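Open day set-up, Britside hall

3. Open the left hand before you let visitors in. I like the palm up and the fingers loose, so people can get a good look at the dotted pad. 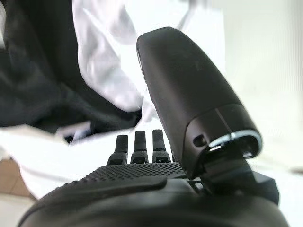

4. Lay out the clothes. I put the dark stuff on the padded platform and keep the crate on the carpet by the legs.

Caution: watch the cables on the floor! I keep guests 80 inches back.
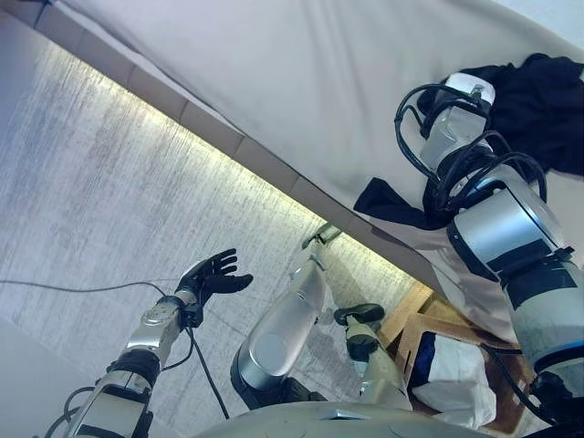

Then run the Nisero demo at 2, and let it finish before you take questions.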